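Subject: Re: [plevgate-robots] Anyone going to the Arkau open afternoon?

Eimear Mulligan wrote:

> Hi everybody,
>
> Did anyone from the list end up going to the open afternoon at Arkau?
> I signed up, got my little confirmation email, and then my transmission
> had other ideas. I'm dying to hear what they showed. Specifically:
>
> 1. Is it real arms doing real stuff, or a video and a fruit plate?
> 2. Is anybody driving them or do they run by themselves?
> 3. Did you get to see Flolutell? I keep reading about it and I still
> can't tell if it's a program or a whole setup.
> 4. Would it be any good for the kids' group? I've got mostly middle
> schoolers this year and they do not sit still.
>
> Also, did you ask about the old grippers they said they might give away?
>
> Thanks!
> Eimear

Hi Eimear (and everyone else),

I went! Sorry about the transmission. I had a spare seat in the car too, so next time yell on the list the night before and one of us will come get you.

I'll take your questions more or less in order but I took a lot of notes on the back of the parking receipt and they are not in any order at all, so bear with me.

First, getting there. It took me 40 minutes from the Plevgate library, and that included driving right past it. Arkau has the ground floor of the Ó Conaill building, the one behind the tile warehouse, and the sign is on the wrong side if you're coming from the river. Park in the back. They had coffee, and there was in fact a fruit plate, but there was no video. It was all real arms.

They split us into little groups and each group got walked around the room to the different benches. Ours started at what they call the chemistry bench, which sounds fancier than it is. The arms practice picking up jars and glassware and setting them down again without tipping anything. The stuff in the jars is only there to give them different colors to look for, so don't picture anybody in goggles. I liked it right away because it's the kind of job you could explain to your grandmother in one sentence – pick up the yellow one, put it over there – and then you watch a very expensive machine think hard about it.
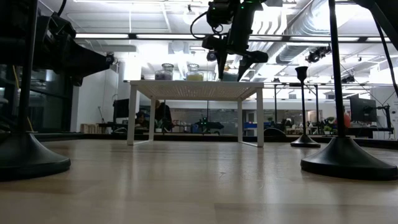

One of the arms over the little white table, with the purple-gray jar on the left and the pale yellow on the right.

The white table with all the holes in the top was my favorite thing on that bench, and I asked way too many questions about it. The woman showing us around said they like it because it's light enough to shift if an arm bumps it. Her point was that a heavy table forgives you. If you come down too hard or let go too early on a heavy table you never find out, but with a light one everything scoots and you have to go back and fix your motion. I'm stealing that for our own bench. We've had ours clamped down since April and I bet we've been hiding all kinds of sloppiness from ourselves.

The other thing that got me was all the stands. There are black ones on round bases at different heights, and they're a pain to work around, on purpose. An arm that can get to a jar on a bare table isn't so impressive, but put a couple of skinny poles in its way and now it has to pick a side to come in from. Our group watched one reach in, stop, back out and go around the other way, and a man behind me said "good boy" out loud, like it was a dog. I was thinking the same thing.

On your number 2, it's both, depending on what they're doing. When they're collecting practice runs there's a person driving. When they're testing, the person lets go and the arms try it alone. They told us they had 2,172 driven runs saved for the glassware jobs by themselves, and they don't consider that a lot. I asked how long one run takes and got the answer you'd expect, which was "it depends who's driving." Apparently the best driver on staff is somebody who came over from accounting and had never touched a robot before last year. Played a lot of video games, though!

A few of us got a turn. You stand by the table and hold the controller and somebody from Arkau talks you through it.

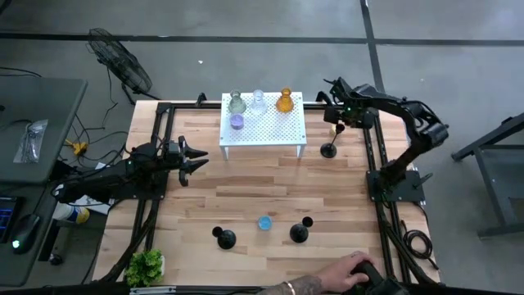 My turn was not my finest hour. I went for the easy job, nudging a gripper over to one side and lowering it, and I had left and right swapped in my head the whole time, because I was standing on the opposite side from where I'd been watching. So that's a tip for when you go: walk around and watch from the driver's side first. Once that clicked it was really smooth. You push a little and it goes a little. There's a tiny bit of lag, less than on ours, and they've got it set so you can't slam into the tabletop even if you try. I tried. (I asked first.)

What surprised me was how hard it is to judge depth. Side to side is no trouble, but how far above the thing are you? I kept thinking I was right on top of it and I'd have a good hand's width to go. The woman said everybody has this problem and it's a big part of the reason they look at the same table from more than one angle. A view from straight overhead tells you where you are on the table but it's useless for height, and a low one from the side is the other way around. We only have the one camera on ours, up on the shelf. I'd like to spend some of the leftover money on a second one, mounted low, and I'll bring it up at the next meeting unless anybody has one in a drawer they're not using.

Number 3, Flolutell. OK. I went in as confused as you are and came out less confused, but don't quote me on it to anyone who works there. It's a program. It doesn't move the arms. What it does is keep track of all the runs: which arm, who was driving, what the job was, whether it counted as good or got thrown out. So when they want to go back and find every run where something got knocked over, they can pull those up and look at them together. They showed it on a monitor by the wall for a few minutes and it looked like a very tidy spreadsheet with a search box. The part that made me jealous is that you can tag a run while you're still driving it, so you don't have to remember afterward. My notebook system is a disgrace in comparison.

They do plan to let outside groups try it. There's a free version coming that stops at around 1,000 runs, and at the speed we work that'll hold us until I retire.

The last stop was back where we began, only they'd swapped things around on the table and let us crouch down at the edge to watch from low. I'd recommend this to anyone. You can't tell how close those gripper fingers get to the glass until your chin is practically on the wood. 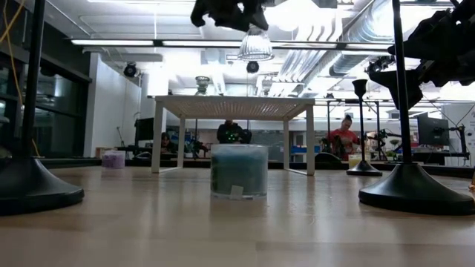
Down at table height, with the teal-blue jar in front of the rack, one gripper hanging down at the top center and the other reaching in from the upper right.

Somebody asked what happens when they drop one, and the answer was a broom. No, the longer answer was that they drop a lot less than they used to, and when they started out they did the whole thing with plastic cups for months before anyone would let them near glass. I found that pretty comforting. We should do cups for a good long while too.

Somebody else wanted to know why they bother with jars at all and don't go straight to something useful. The woman said clear things are some of the worst objects you can hand a robot. The camera sees right through them, or picks up a reflection off the tabletop and thinks there's another jar down there. If the arm gets good at glass on a shiny table, a cardboard box is a vacation.

Number 4, the kids. Yes, with a couple of cautions. The room is bright and open and there's stuff happening in every direction, and people are working at their desks the whole time you're there, so it's not a place for running. There are also cables hanging down by the tables at just the wrong height for a twelve-year-old in a hurry. But they said they'd do a school visit if we keep it small and split it in two, and they'd let each kid have a go on a controller. The open afternoon had 64 places and they said that was too many people for the space. I'd agree, it got pretty tight near the coffee. I have the email for the person who sets up visits and I'll send it to you off list.

If you do take them, have them try a job with their own hands first. Set a cup on a stand with one eye closed, wearing oven mitts. We did a version of this in our group while we were waiting and the grown-ups were hooting. It makes the arms look a whole lot smarter afterward.

And yes, I asked about the grippers! They still have some, the older kind with the straight fingers, and they need to check which ones work before anything leaves the building. They're supposed to let me know. If we get one I'd say it goes on the kids' arm and not on the big one, but I know there are opinions on this list about that arm and I'm not going to start it up again in a trip report.

One more thing before I forget – if whoever has the long hex keys could bring them back to the shed, the base on ours is loose again and I've been tightening it with a butter knife.

Hope the car's back soon.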